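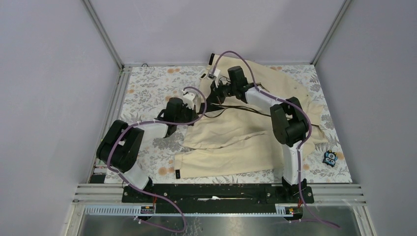 Wálter Carhuamaca
Automation tech, Plikach laundry bench

May 11, 2021

Garment day again. Towels are behaving well enough that I let myself get ambitious, so it's the big cream-colored piece with all the straps and tabs, on the flowered cloth. I know, I know, Idahosa wants a plain background. The flowers stay until June!

Question for the week is the same one Zivside keeps emailing me: can two arms flatten and fold a thing they've never met before? My gut says not yet. A towel has four corners and you go find them. This has sleeves, or flaps, or whatever you want to call them, and every time you tug one the rest bunches up someplace else.

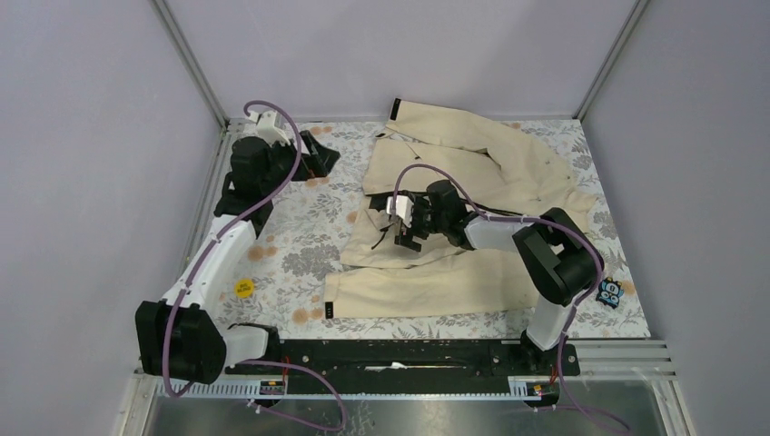 Changed the grip force limit to 7 before lunch and left the speed alone. Onduser's planner still likes to send both arms for the same fold, and then one has to sit and wait its turn – kind of like me and my brother doing dishes. I want to try a fixed split down the middle of the table tomorrow, left arm holds, right arm pulls, no trading. Dumb but easy to debug.

The log folder is at 1770 episodes and the disk gets cranky at 2000, so somebody please move the towel runs off (not the ones tagged 94, I'm still using those).

Zippers are their own headache. Cloth gives when you pull it, a zipper sort of gives and then doesn't, and the model has no clue which part it's holding.

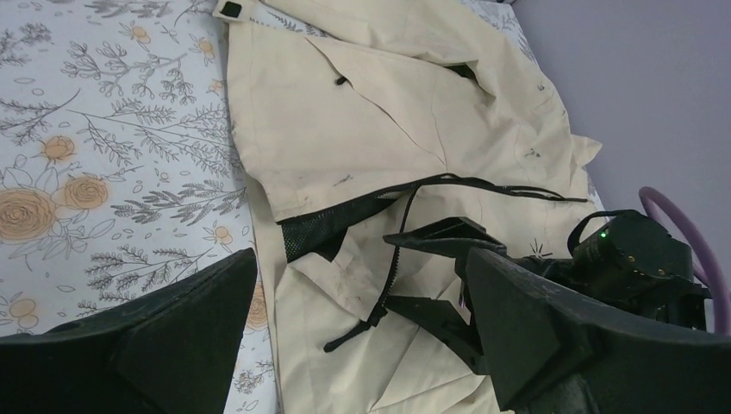
Wrist view, gripper at the hanging zipper.

To do: split-table test, shorter approach over the straps, ask Idahosa about softer fingertips.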